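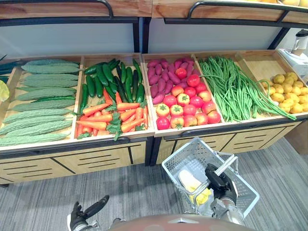 September, just past six in the morning. Couldn't sleep, so I'm at the kitchen table with tea and the wool blanket, putting off the hill. Engelbert has talked me into the Arnirdale walk again (26 miles, 3,000 feet of climbing, what was I thinking!) and training has mostly meant me going up and down behind Nuttall while he shouts cheerful things from the bottom.

Yesterday was a good one though. Lutfa came along and we did the long loop past the reservoir, and my left knee didn't complain until the last gate. She's got these new poles she swears by. I tried them for a bit and kept stabbing my own boot, so I'm sticking with the old stick. We talked the whole way about whether she should take the Mindcombe job. I think she should. She thinks I only say that because I want somewhere to stay by the sea, and okay, maybe a little.

Food is the other problem. Gion says pasta the night before, Hatem says rice, and I've been living on toast. I want something I can make in one big pot and eat for days, and I keep coming back to soup. Napa cabbage, a good bundle of green onions with the white ends left on, ginger, noodles, plenty of broth. Mom used to make one like that when we had colds, and I could eat 2 bowls standing up.

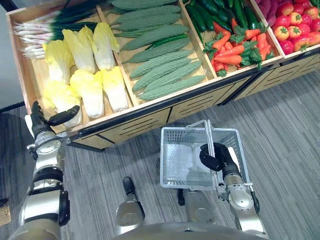
My boots need sorting before the weekend too. The right lace is down to threads and I paid too much for those boots to tie them up with string. Might ask Chaminda if he's driving over to Daleo and can grab me a pair. I'll trade him some soup, assuming I make it, and he can have extra cabbage because six of them lined up in two rows like that would keep the whole street going until spring. Okay, it's light out. Socks, then hill.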